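Ceststead sorting room opens its doors, bins and all

The donated-goods sorting room at the old Van Wyk building in Ceststead is open, two weeks later than planned and with half the shelving still in boxes. First drop-offs were taken at 8 a.m. By lunch the hallway was full.

The room is run by Wollden, the neighborhood reuse group that until this summer worked out of a two-car garage on Tarum Road. Rent there went up. The new space is larger, has a loading door and a bathroom that works, and costs the group $200 a month for the first year.

"We have a door a van can back up to," said Venkatesh Poojary, who coordinates the sorting. "That's the whole story for me. You can write the rest however you want."

Wollden takes small household stuff. Kitchen tools, desk supplies, toys, cords and chargers, picture frames, lamps if they have a plug on them. No furniture, no mattresses, no paint. Clothing goes to the church hall same as before.

Last year the group handled 1,324 bags and boxes, according to its own log, and turned away 216 more for lack of room. The log is a spiral notebook. Poojary had it under his arm most of the morning.

How the sorting goes has changed with the move. At the garage everything got dumped on a sheet on the floor and people knelt around it. Knees were a frequent complaint. Now it is done standing, at tables, one drop-off at a time, and nothing new comes to a table until the last lot is cleared.

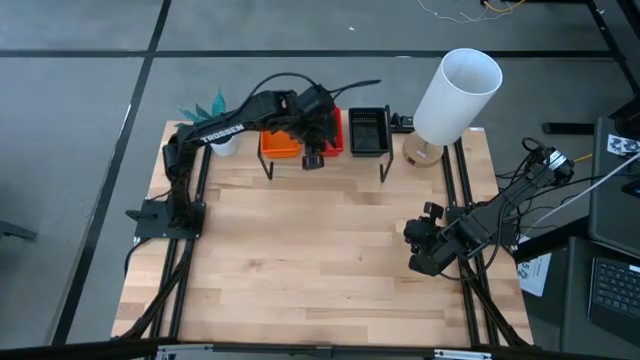 Small items are the slow part of the job. Pens, hooks, batteries, loose keys, the stuff at the bottom of every kitchen drawer in Ceststead. Sorters used to carry it across the garage by the handful and drop half of it on the way. The new tables keep the containers within reach, along the back edge, so the wood in front stays clear for whatever is being gone through. Orange bin and black basket are both up on thin black wire stands, a little off the tabletop, with a red bin close by the orange one. Poojary says orange is for things that can go straight out, red is for broken, and the black basket is for anything that needs a second look. A power strip lies at the back too, and that one gets used more than anything, he said. Chargers and night lights get plugged in before anyone decides.

The plant in the little white cup is fake. It came in with a drop-off and has not been sorted.

Sipho Rampersad, who lives on the next street over, brought three boxes from his mother's apartment and ended up staying two hours. He had expected to leave them at the door.

"They asked did I want to watch, and then I was holding a colander," he said. "There was a potato masher in there I remember from when I was six. I took that one back."

Taking things back is allowed, the group said, up until the boxes leave the building. After that its gone.

Not everything is settled. Parking is the main gripe so far. The loading door shares a driveway with the print shop, and two cars were asked to move before 10 a.m. A sign is coming. Neighbors on the north side have also asked that the door stay shut after 7 p.m. because of the noise, which Wollden has agreed to.

The heating has not been tested either. Poojary said the landlord promised someone would look at it before the cold sets in, and that he would beleive it when he saw the ladder.

Shelving is the next job. Twelve units were bought secondhand from a closed stationery store, four are up, the rest are missing bolts. Anyone with a jar of spare M6 bolts is asked to bring it along. Labels for the shelves are done and are sitting in an envelope by the sink.

Sorted goods go out two ways. Some are handed to families through the school office, on request, no forms. The rest are put out on the give-away tables, which open to the public for the first time in September. Limit is one shopping bag per person for the first hour, then no limit. At the last give-away on Tarum Road, 100 people were in line before the garage door went up and the good scissors were gone in minutes.

Drop-off hours for now are 8 a.m. to noon and 4 to 6 p.m. Use the loading door, not the front. Please tape knives in cardboard and mark the box. Wet items will be handed back. Bags left outside overnight will be treated as trash, the group said, after a racoon incident at the old place.

Extra hands are wanted for the afternoon slot, mainly people who can stay the full two hours. No training needed, somebody will show you which bin is which. Kids over 10 are fine with an adult. Closed shoes.

Wollden's phone number has not changed. The mailbox on Tarum Road has been taken down, so mail should go to the Van Wyk building, side entrance.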